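Fruit boxes go out again from Kerham guest rooms

KERHAM - Guests who check in at the Allus guesthouse this October will find a box of small oranges in their room, and this year there may be cherry tomatoes too. The house has brought back its fruit boxes after going without them last fall, when the kitchen was being rebuilt and there was no cold storage to spare.

The boxes are filled upstairs. The kitchen counters are taken up with breakfast until late in the morning, and the pantry has one narrow shelf at working height, so the fruit is carried up in crates and sorted on a made-up bed in one of the back rooms. Laimutė Ķēniņš, who manages the house, said the arrangement started as a stopgap and stayed.

"A bed is wide, it's the right height if you sit, and the fruit doesn't bruise," she said. "The counter downstairs is stone. Drop an orange on that and you've got juice by evening."

The boxes are open cardboard, orange on the outside and pale inside. They came from Pallell, a packaging supplier two streets over, which had them left from a canceled order and sold them to the house at a discount. There are no lids. Ķēniņš said she would not have used lids in any case, as fruit kept shut up in a warm room goes soft faster.
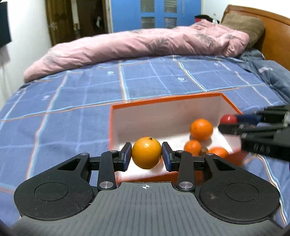
Oranges go in first. They are heavier than the tomatoes, and they hold the box steady when it is set down on a dresser or windowsill. The house asks for small fruit that a child can peel, and this season's delivery has been mostly on the small side, with a few larger ones mixed in. The stem ends are checked before anything is packed. Fruit with a soft patch around the stem goes back down to the kitchen, where it is used for marmalade.

Povilas Liepiņa, the breakfast cook, said he has no complaint about that.

"I get the ugly ones and they taste the same," he said. "Last week I had enough for two pots."

The house has 23 rooms. Not all of them get a box on a given day. Rooms booked for one night get a bowl with a couple of pieces of fruit, and the boxes are kept for stays of two nights or more. Guests are asked on the booking form whether they would like one. By the start of the month the house had 69 requests on its list, more than it had for the whole of the last season it offered them.

Part of that may be down to the new booking form, which puts the question near the top. In the old one it came after the parking instructions, and Ķēniņš said many guests never got that far.

Mārtiņš Ozoliņš, whose shop near the bus station supplies the fruit, brings it to the side door before 8 a.m. He said the price of small citrus has held steady since summer and he does not expect trouble before the holidays. Tomatoes are less certain. He buys them from a grower outside town who is still picking under cover, and the supply depends on how long the nights stay mild.

"When he's done, he's done," Ozoliņš said. "I told Laimutė not to print it on the card."

The card, which is left next to the box, now reads "seasonal fruit."

Adding the tomatoes was Liepiņa's idea. Guests had been asking at breakfast whether they could take a few up to their rooms, and he thought it was simpler to send them up in the box. Some of the staff were doubtful about mixing the two. Tomatoes split easily, and a split one makes a mess of the cardboard.
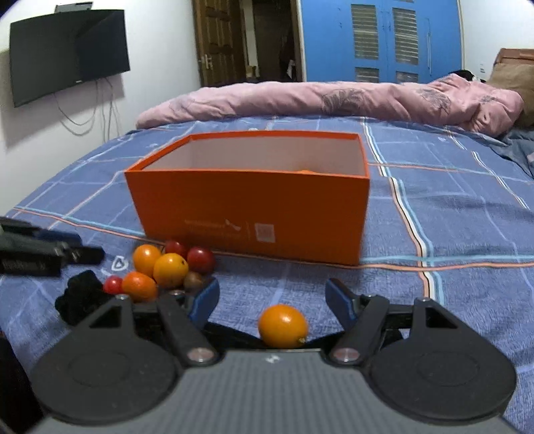 Sorting is done by eye, with the fruit spread out on the sheet. Tomatoes are looked over separately for splits and dark spots, and anything past its best is set aside for the kitchen. The bedding used for the job is an older set that is no longer put on guest beds. It is washed with the kitchen towels at the end of the day.

A box takes a few minutes to fill. Ķēniņš said the slow part is the carrying, as the back rooms are on the second floor and the elevator does not stop there. The crates come up the service stairs, and the finished boxes go down the hall on a linen cart.

Guests who spoke at breakfast were mostly in favor. Carter Lévesque, who was staying four nights with his family, said the fruit had been useful on a day trip to the lake. His children ate the tomatoes on the first evening and he had to ask for more.

Another guest, Maarja Stankevičius, said she liked the oranges but would have been glad of a plate and a small knife. The front desk does lend both - they are kept in the drawer under the key rack - but the card does not say so. Ķēniņš said the next batch of cards will.

Boxes that are still in good shape when a guest leaves are wiped out and used again. Stained ones are flattened for recycling. Guests may also take the box with them, and several have done so.

The fruit is included in the room price. Requests can be made when booking or at the front desk until 6 p.m. on the day of arrival. Guests with a citrus allergy should tell the desk, and the room will be left without a box.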